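Draser Gloss Top Side Table, White

Sold by Wollulell Home. Reviewed for this page by Rochelle Kincaid.

The maker calls the Draser "the last kitchen table you will ever need." We have heard that before, usually from people with another table coming out in June. So we will stick to what we can vouch for.

The top is white, glossy and smooth, with rounded corners. It wipes down fast. It also shows everything: crumbs, fingerprints, the ring from your coffee mug. If you hate cleaning, buy the matte Hukia and save yourself the trouble.

Draser says the finish is "low glare." We would not go that far. Under a ceiling light you get a bright patch on the surface, and it moves when you do. Some people like that. Leilani Alcantara in our returns department hears from the ones who don't.

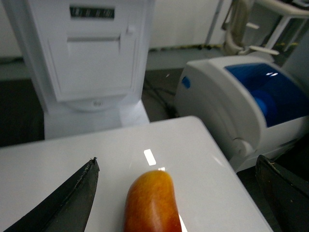 White gloss top with overhead light on. Fruit not included.

The legs screw in by hand, 4 of them, and the kit comes with 4 felt pads. The pads are thin. We would replace them before dragging the table across a wood floor — or just lift it.

Scratch resistance is listed as "excellent," with no test named. We asked for one and got the brochure again. Use a cutting board.

The warranty runs six months and covers the legs and fittings. It does not cover the finish, the part most buyers will worry about. An extended plan is offered at checkout. Read it first.

Color: white only
Assembly: required
Care: soft damp cloth, no scouring pads
Also consider: Hukia Matte, Oyelaran Folding Table

Returns accepted unassembled, in the original box.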